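Mukero Produce Stand: README

Mukero is a practice greengrocer's corner for shopping and restocking tasks. It has a wooden display stand, shopping baskets and a set of vegetables sorted by kind. Ritu Nigam looks after the stock list and Berwyn Prothero looks after the stand. Please read this before changing the layout.

Contents

Carrots with leafy tops, cucumbers, red and yellow capsicums, long green beans, napa cabbages, bitter melons and green onions. Baskets come in white wire and clear plastic.
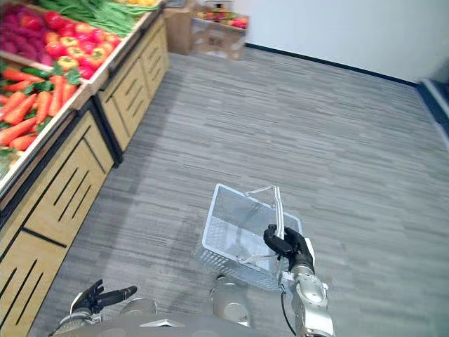 Basket names in the task list are "wire" and "clear". Older entries from January say "basket" only and have not been corrected. The full list has 1,141 entries, 350 of them using the wire basket.

Known issues

Vegetables wander. A cucumber among the bitter melons or the carrots is common, and entries are labelled by the vegetable and ignore the bin. Spelling follows local use, so "capsicum" and never "bell pepper".

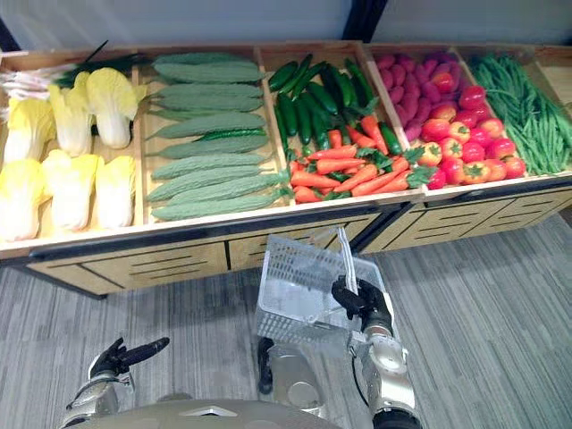 Do I need to sort the bins before starting a task?
Leave them as they are unless the task is a restock. Restock tasks begin with every vegetable in its own bin, and the layout sheet is kept by Ritu.

Corrections to the labels go to Mererid Vaughan.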